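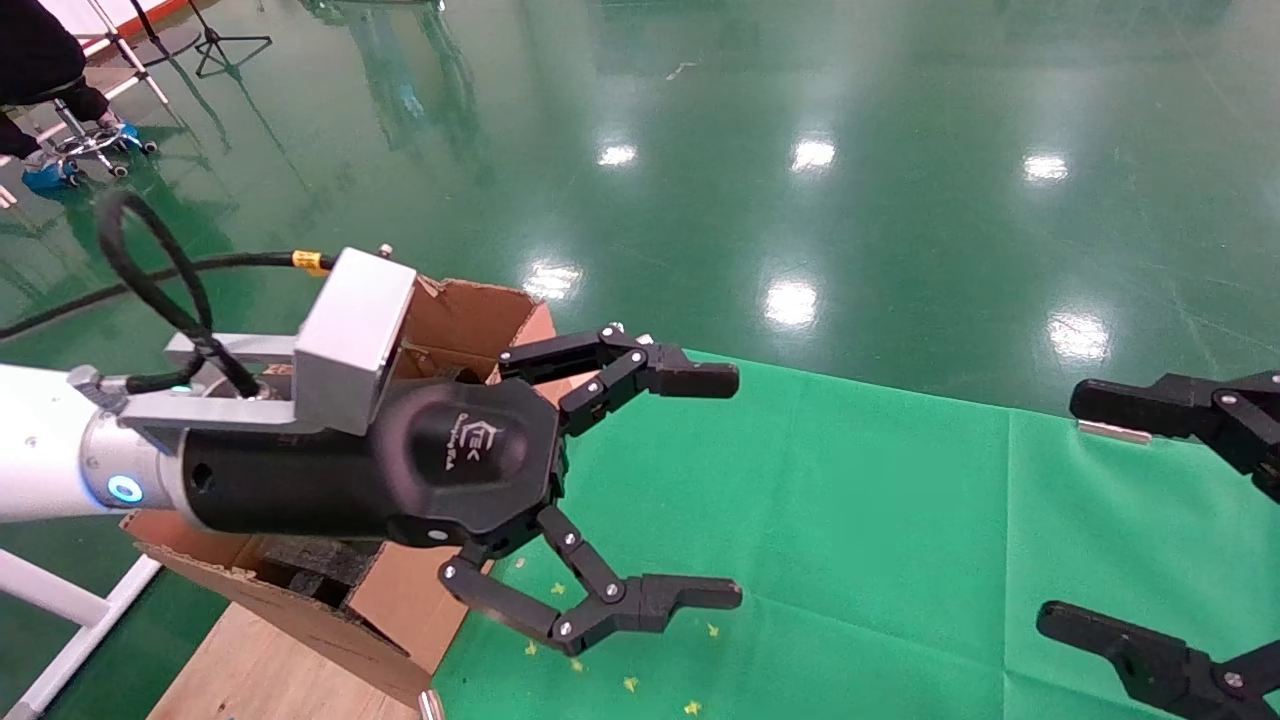
Splitting the heat bill in a shared commercial building?

Posted by Sanaa Shawky

Hi all! We lease 18 percent of the old Semside building (ground floor, small workshop) and our landlord wants to switch everyone to a "green lease" in February. The way I read it, we'd pay a share of the new heat pumps based on floor area, even though the upstairs offices run their heat way more than we do. Is that normal? Can I ask for our own meter?

Farouk

Yes, you can ask, and I would before signing anything. We went through this at our place and got a submeter put in for 261 dollars, landlord paid 60 and we paid the rest. Get it written into the lease that you pay by reading and not by square foot. Also ask for a cap on what they can pass along each year (ours didn't have one at first, ugh).
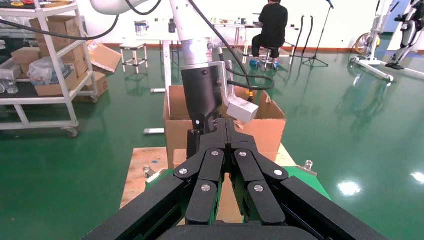 Villari

Floor area splits are pretty common in older leases, so it isn't a scam or anything. Check who pays to undo your fit-out too, green leases can get picky about that. Something like a plywood board held down with a couple of small clamps comes right off, but anything bolted to the floor might count as an alteration. Ask them to spell it out.

Stenuvov

just move lol. more than 100 units for rent on my side of town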